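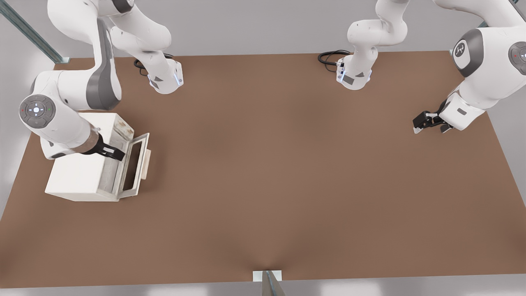 The Bavik bench in its computer model, with the left gripper at the door of a toaster oven.

Looking after a robot with two arms

A robot bench is a table with robot arms fixed to it. The one in this article is called Bavik, and it belongs to the Saller workshop in Boltamden. Bavik has two white arms. Each arm stands on a base and ends in a gripper, a kind of hand with two fingers. The arms are learning to do jobs with kitchen things, such as opening and closing the door of a toaster oven.

There are two Baviks. One is made of metal and bolts. The other lives inside a computer and is called the model. The workshop tries every change in the model first. If an arm bumps into the table in the model, no metal gets bent and no one has to order a new part.

Setting up the bench

The first job is to fix the arms in place. An arm has to sit very firmly on its base. If the base can wobble, the gripper at the other end will wobble a lot more. You can feel this yourself with a long ruler. Hold one end and move your hand a tiny bit. The far end swings much further.

Next, the cables are plugged in. They carry power to the motors and messages to and from the computer. On Bavik they come out near the bases and loop on the way. A cable needs some slack, but it must stay out of the places where an arm swings. The person setting up moves each arm slowly through its whole reach and watches the cables the entire time.

Then the computer has to be told where everything is. It needs to know how far apart the bases are and how high the tabletop is. It also needs to know where the oven stands. These measurements go into the model too. If someone measures the table 2 millimetres too low, the gripper will stop 2 millimetres away from where it should be. That is enough to miss a small handle.

Finding zero

Every joint in an arm is a bit like your elbow or your wrist. Inside is a motor, and next to the motor is a sensor that tells the computer how far the joint has turned. For this to work, the computer must know where the turning starts. The starting place is called zero.

To check zero, the operator sends the arm to a position everyone knows and compares the numbers on the screen with the numbers in the bench notebook. If they match, work can begin. If one joint is a little bit out, it is set again before anything else is done. At Saller this check happens at 8 o'clock, before the first job of the day.

The door test

After the zero check comes the door test. An arm brings its gripper to the oven door, takes hold, and moves the door slowly along its path. A door turns on a hinge, so its edge travels in a curve. The gripper has to follow the same curve. If it goes straight, it will either slip off or pull on the hinge.

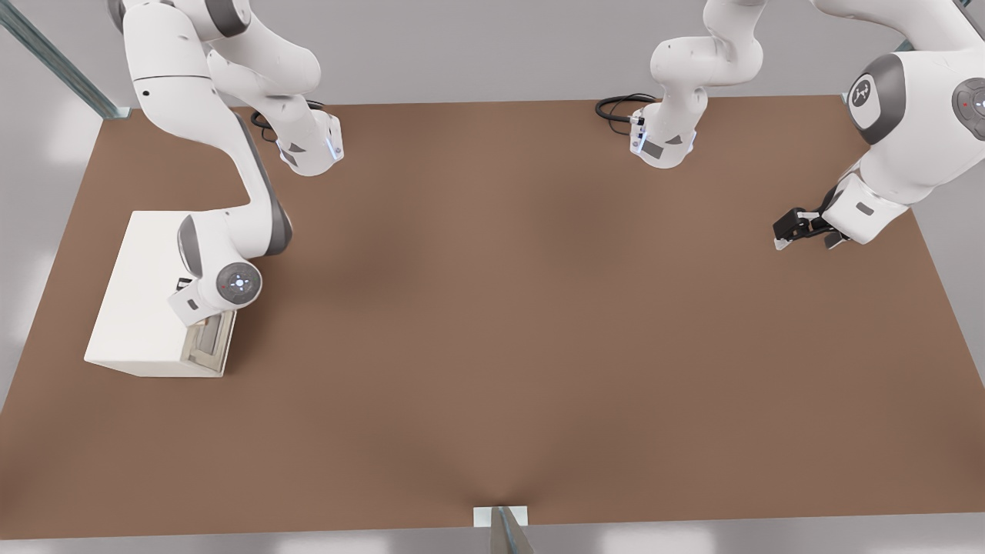 The other arm does not help with this job. It waits on its own side of the bench with nothing in its gripper. Waiting is part of the program. Two arms sharing a table can hit each other, so the computer keeps a space around each one that the other must not enter. If an arm gets too near the edge of that space, both arms stop.

In December the door test was run 1365 times in the model. The computer can do this overnight, with the oven in a slightly different place each time. Almost 133 of those runs ended with the gripper missing the door, and most of the misses happened when the oven had been turned too far away from the arm. The workshop changed the program so that the wrist turns earlier.

Care and repair

The metal Bavik wears out, and the model does not. Here is what gets looked at on the real bench:

Finger pads. These are the parts that touch things. They become smooth with use and start to slip. They are changed after 300 hours of work.

Bolts. Each bolt on the bases is checked with a special spanner that clicks when the bolt is tight enough.

Cables. The operator looks for flat spots, cracks and loose plugs.

Joints. An arm that grinds or hums in a new way is switched off until someone has found out why.

Dust. Arms are wiped with a soft dry cloth. Water is kept away from the joints and plugs.

Before anyone puts their hands near the bench, the power is turned off and a lock is put on the switch. The person doing the repair keeps the key in their pocket. When the work is finished, the tools are taken off the table and the lock is removed.

After a repair, the arm does not go straight back to its job. It has its zero check again, then a slow door test, then a door test at normal speed. The results are written in the notebook with the name of the part that was changed.

Words to know

Gripper: the hand of a robot arm.
Joint: a place where an arm can bend or turn.
Model: a copy of a machine inside a computer.
Sensor: a part that measures something and tells the computer.
Zero: the place a joint starts counting from.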